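Folding on the Bed: A Conversation with Fereshteh Sharifi

Last updated: 2 March 2024

Fereshteh Sharifi has been sorting other people's clothes for 12 years. She started at the alterations counter of a dry cleaner in Bramcombe, moved on to a small linen rental firm called Kordestani, and now works for herself, going into homes and helping people get through the laundry and closets they have given up on. Most of her clients live in Isby or just outside it. Mark Anthony Panganiban spoke with her over two mornings about how she works, what she charges and why she does almost all of it on a bed.

She did not set out to do this for a living. A customer at the dry cleaner had brought in the same four shirts three times in a month, and Sharifi asked her why. The woman said they were the only ones she could find. "She had a full closet at home," Sharifi said. "She just couldn't see into it. I went over after work and we pulled everything out. It took until ten at night. She paid me in cash and a casserole, and then her sister called."

For the first two years she kept her job and took clients in the evenings. She left Kordestani in October of the third year, when she had enough repeat work to cover her rent. She still has no employees and does not want any. She has a car, a roll of masking tape, a marker, a lint brush and a folding step stool, and she says she could do without the stool.

A visit runs three hours. She charges $35 an hour in Isby and the same in Bramcombe, though she adds a little for gas if the house is farther out. Clients are expected to be there and to work. "I won't do it while you're at the store," she said. "I don't know which sweater your mother gave you. I don't know which pants you hate."

The first thing she does is look for a bed. She has tried dining tables, couches and the floor, and she has reasons against all of them. A dining table is too narrow for a coat. A couch has a back and arms, and things slide down behind the cushions. The floor is big enough, but her knees are not what they were, and most floors have a dog on them. A bed is flat, wide and at a height where she can stand or sit. It also has to be cleared before anyone can sleep, and she likes having that deadline.

"People stop halfway when they work on the floor," she said. "They step over it for a week. You can't step over your bed."

She asks that the bed be made first, with the spread pulled up. Clothes that land on a rumpled sheet get mixed up with it, and she has found socks inside duvet covers more than once. A busy pattern on the spread does not bother her, but she has noticed that some people find it hard to pick out small things like belts and baby clothes against flowers. For them she puts down a plain sheet.

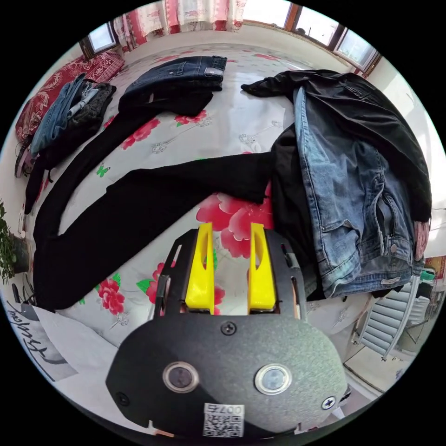 Pants are where she begins with nearly every client. They take up more room than anything except coats, people own more of them than they think, and the decisions are fairly quick. Each pair gets laid out at full length before it is folded, because folding hides the knees and the hems, and those are the parts that go first. A long black garment stretched diagonally across a flowered bedspread looks like a mess to most people, but to Sharifi it is in the right position to be checked. Finished clothes go up by the head of the bed, on a pillow if there is one, where they are out of the way of whatever is still being sorted. "I want them where your hands aren't," she said. "Otherwise you pick them up again and start over."

She folds jeans in half lengthwise with the back pockets facing out, then brings the hem up to just under the waistband, then folds once more. She does not roll them. Rolling is fine for a suitcase, she said, but on a shelf the rolls come undone as soon as someone pulls one from the middle. Dress pants she hangs from the cuffs if the client has clip hangers, and over the bar if not.

The question of dark clothes comes up in every house. Black pants, navy pants and very dark jeans look alike in a dim closet, and people who own several of each tend to wear the top one and forget the rest. Sharifi sorts them by a window if she can. When the client has trouble telling them apart even then, she puts a small piece of masking tape inside the waistband and writes the color on it. "It comes off in the wash," she said. "By then you've learned which is which. Or you haven't, and you put on another piece."

Jackets are handled separately. She opens each one flat with the front down, pulls the sleeves out to the sides, and goes through the pockets. She has handed back car keys, a hearing aid battery, a great many receipts and, once, a sealed envelope with $30 in it that the owner had been blaming on a nephew. Nothing is decided about a jacket until the pockets are empty. After that it goes on a hanger right away. She does not fold jackets unless they are being given away, and then she folds them only once.

Knitwear is the opposite. Sweaters are always folded and never hung, and they go on top of a stack so that nothing heavy sits on them. Panganiban asked whether it made much difference. "It does if you want the shoulders to stay where your shoulders are," she said.

She was less firm on what people should get rid of. There is no number she aims for, and she does not hold things up and ask how they make anyone feel. She asks three things: whether it fits today, whether it needs repair, and when it was last worn. If a client wants to keep a pair of jeans that does not fit, she lets them, but the jeans go in a box with a date on the lid and the box goes somewhere other than the bedroom. She limits it to 5 pieces. Most people fill the box and argue for one more.

Repairs are a sore point for her after all those years at the alterations counter. She has seen people hold on to pants with a missing button for longer than they wore them. She will sew on a button during the visit, at no extra charge, and she carries thread in black, white and navy. Zippers and hems go to Fatoto, a tailoring shop in Bramcombe that she has used since her days at the dry cleaner. She drops the bag off herself on the way home. "If I leave it with you, it goes back in the closet," she said.

Her own closet, she said, is small and not very interesting. She owns over 30 scarves, most of them from her mother and aunts, and she has never sorted those and does not plan to. They are in two drawers -- one that opens easily and one that sticks. Everything else she goes through twice a year on her own bed, with the radio on.

Panganiban asked what she does when a family shares a room and the clothes are all mixed together. She said that job is slower and she usually books two visits for it. Everyone gets a corner of the bed, and the person whose corner is fullest goes first. Children are given the socks. Teenagers are asked to try things on in another room and come back with a yes or a no, and she does not ask them to show her.

What about people who want to do this without hiring anyone? She had no objection. She said to start earlier in the day than seems necessary and to begin with one kind of clothing, all of it, including what is in the hamper. The hamper matters because the things in it are the ones being worn. She also said to put the finished stacks away before stopping for lunch, even if the drawers are not perfect yet.

"The drawer can be ugly," she said. "You can fix a drawer later, in five minutes, standing up."

She is booked through the spring and keeps a short waiting list on paper, taped inside a kitchen cabinet. She does not have a website. Most new clients get her number from an old one, and she would like it to stay that way for now. When the second morning's conversation ended she had a visit in Isby at one o'clock, a woman with two closets and a guest bed, and she was out looking for her lint brush before the coffee was finished.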